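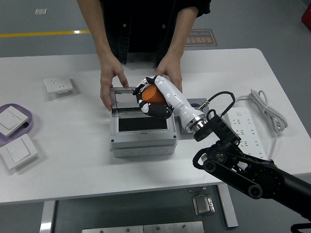 Our company, Nirala, employs 75 people and would like to begin a formal program of support for community groups near our workshop. The management has set aside $1,513 for the first year and wishes to know whether a small sum of this kind is better given as cash or as goods and labor. We could, for instance, supply a hall with a floor-style electrical box, the gray plastic kind with a hinged lid, and send a member of staff to fit it. We would also welcome advice on how groups should apply. We have received seven letters to date, and no two ask for the same thing.
Snežana Obradović
Posted 18 October 2018

It is recommended that the company ask each group what it needs before deciding on the form of support. At Ullau we use a one-page application with a single closing date in June. Applicants state the purpose, the amount requested and the name of a person who may sign on the group's behalf. Awards are limited to $200, which allows several groups to benefit. Where labor is offered, please confirm in writing who is responsible for permits and insurance, and obtain the building owner's consent before any electrical work is scheduled. Your accountant should be consulted on donated goods, as their treatment may differ from that of cash.
Nicanor Tapia

Cash. Groups can seldom pay their rent with equipment.
Somtochukwu Obi

I would respectfully differ from the previous reply. Our youth club received paint and two days of labor from Orkitz and could not have bought the same work with the money. The company should, however, reply to every letter, including those it declines. We waited a full season for one answer.
Sinéad Breathnach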